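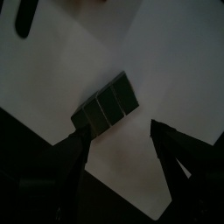 Questions about the Clindville puzzle library

How many puzzles can I borrow?
Members can take two puzzles at one time. The small ones of 109 pieces do not count in this limit.

For how long?
Three weeks. You can extend one time by phone, if no other member is waiting.

A piece is missing. Must I pay?
No. Please write it on the card inside the box - we order new pieces from Majali when it is possible.

Do you accept donations?
Yes, from 500 pieces and up. In August we are closed and cannot receive boxes.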